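Pre-run checklist for simulated gripper cells, with my comments
Johanna Schnyder, Hidau workshop, revised August 2024

I've filled this in for the Clirnetti shelf job, but the headings are the ones we use for everything now, so copy it and swap my comments for yours. A tick means I checked it myself that day. A dash means I didn't get to it. Please don't tick something on the strength of last time's sheet (I've done it, and it cost me a weekend of reruns!).

1. Paperwork

Risk assessment matches the scene version: tick.
The sheet in the folder was still for the old layout with the conveyor in it, so I've swapped it over and binned the old one.

Person signing off is different from person who built the scene: tick.
I built this one, Widmer signs. It feels fussy when there are only a few of us and it's a simulation, but the settings from here end up on the real arm at Sternport, and I'd like a second pair of eyes before that happens.

Run number written down before the start: tick. It's run 147.

2. Scene and surroundings

Walls and floor are solid to the physics as well as to the eye: tick.
Always worth poking. I push a test block at every surface and see if it goes through. In the spring we had a floor that looked lovely and let everything sink into it, and we only spotted it when the grasp scores came out daft.

Shelving fixed in place: tick.
Mine was set to movable when I opened the file, grr. A shelf unit that shuffles away when you bump it makes a bad approach look like a good one.

Shelves in the state the test sheet asks for: tick.
First batch is approach only, so nothing to be loaded until that's passed.

Lighting set to the agreed preset: tick, with a moan.
The preset is very gloomy at the back. I know we chose it on purpose for the low-light tests, but could we have a brighter one for inspection? I had my nose on the screen.

3. Gripper

Fingers open fully and close fully on command: tick.
Do this three times, and do it before you load any objects. If the fingers don't meet, write down the gap and stop there.

Both fingers move at the same rate: tick.
One was lagging last week. It was a typo in the joint limits, mine, sorry all.

Grip force limit set: tick.
We cap it at 10 newtons for the first batch, even in simulation. I get asked about this a lot. People like to whack it up so that nothing slips, and then the number gets copied across with everything else and there you are with a real gripper squashing a real carton.

Collision shapes match the visible parts: dash.
I did the fingers but ran out of afternoon before the palm housing. Widmer, could you? Turn on the overlay and go round slowly, the corners are where it goes wrong.

Stray pieces near the fingers noted: see comments at the end.

4. Stops and limits

Stop command halts the arm part way through a move: tick.
Try it at slow speed and at full speed. I also try it while I'm talking to somebody, because that's how it'll be in real life.

Run ends by itself at the step limit: tick.
Limit is 2000 steps. It used to be 300, which was far too short for the lower shelves, so if you find an old config with 300 in it please update it and let me know where it was hiding.

Contact with walls, floor or shelving gets logged: tick.
Logged and flagged in the report, too. A log that never gets opened isn't much of a check.

Workspace boundary is set inside the walls: tick.

5. After the run

Still saved from the gripper view: tick.
Logs saved under the run number: tick.
Settings file locked before it goes to Sternport: dash, waiting on Widmer's signature.

Comments

I'd pass this for the approach tests once the palm shapes are done, and hold off on anything with a grasp in it.
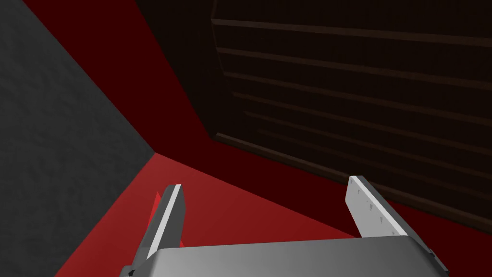 On stray pieces, our rule stays as it was: if you can't name it from the object list, it gets written down and looked up before the next run, however small it is. Please don't just delete it, as we then lose the chance of finding out which file it came in with. I'd also like to go through the wording of section 3 again in October, when the new fingers are due, so scribble your grumbles on your own copies and send them to me before then.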